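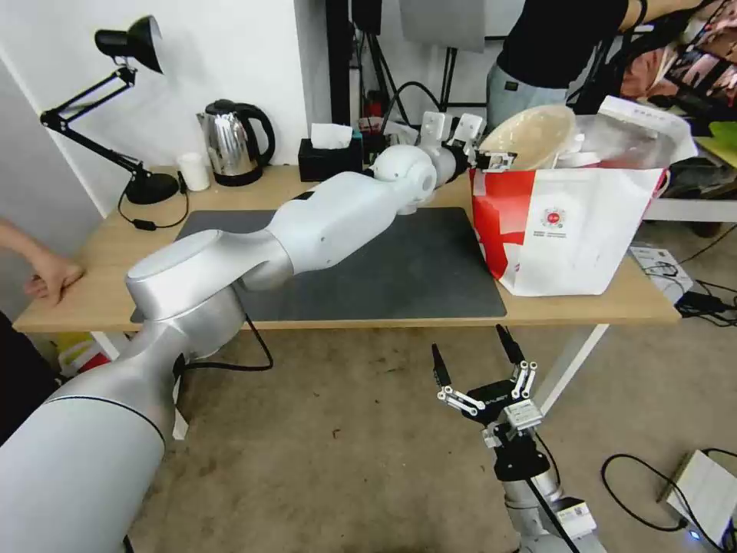
The beige bowl at the top of the bag, with the gray mat free on the table.

How to set out a takeout dinner on a small table

In Oltholm, where I live now, many of us eat at the same table where we work. Mine is light wood with white metal legs, and on most evenings the food comes in a bag from outside. For a long time I ate directly from the bag, and there was sauce on my papers the next morning. Now I follow the steps below. They take 7 minutes if the table is already clean.

What you need

A mat that wipes easily. A dark color is good, it does not show every spot.
Tissues in a box.
Water in the kettle, if you like tea after.
One or two bowls, if the restaurant did not give you good ones.

Step 1. Move the things to the back

Do not carry everything away to another room, you will only have to carry it back. Push the lamp, the kettle and the paper cup toward the back edge, and put the tissue box beside them. You must be able to reach the tissues without stretching over the food. Keep the kettle switched off while you are unpacking. Look also where the cord of the lamp goes. It should not lie under a drink, and if it has a small switch on it, the switch should stay where your hand can find it.

Step 2. Lay the mat

The mat goes on the free part, with some wood left at one end for the bag. My first mat was 85 cm long and too short for two people. I exchanged it in August for a longer one from Fidine, a shop near the station.

Step 3. Unpack the bag from the top

Put the bag on the bare end of the table, beside the mat. Take what is on top first, and hold a bowl by its rim. If you pull from the side, the paper tears. When the bag hangs a little over the end of the table, leave the heavy food for last or keep one hand on the bag.

Step 4. Make one row 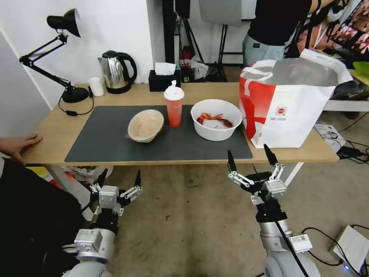 Basket-like bowl, red drink and crawfish in one row, with the bag at the right end.

I put everything in one row along the mat, and the order is always the same: the dry food at the left, the drink in the middle, the messy food at the right. Crawfish is the messiest food I know. It needs a bowl with a high enough wall, and please keep a second empty bowl for the shells. My neighbor Donnie Tosh eats them over newspaper, but then the newspaper sticks to the mat.

Leave the lid on the drink until everybody sits. If there is film over a bowl, leave this also until the last moment.

Step 5. Keep the bag open

Do not fold the bag yet. After the dinner it takes the napkins and the empty cups. If the bag has a silver lining, as some delivery bags have, I do not use it for trash. I wipe it and keep it for shopping.

If you have fewer dishes 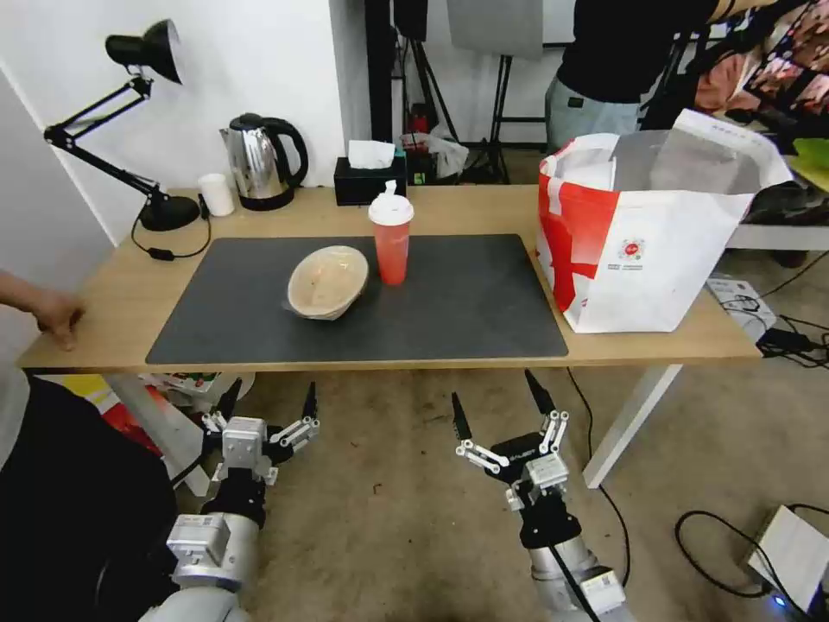
Only the basket and the drink on the mat, with space on both sides.

With two things it is tempting to put them in the middle of the table and sit far away. Better is to keep them close to each other, so there is a free place for your plate. The woven kind of basket is light and can slide, so I set it fully on the mat - not half on the wood.

Cleaning

Wipe the mat from the back to the front with a damp cloth, then dry it. For the smell of crawfish, use a little lemon juice in water and wait 3 minutes before you wipe again. The lamp and the kettle come back to their places last.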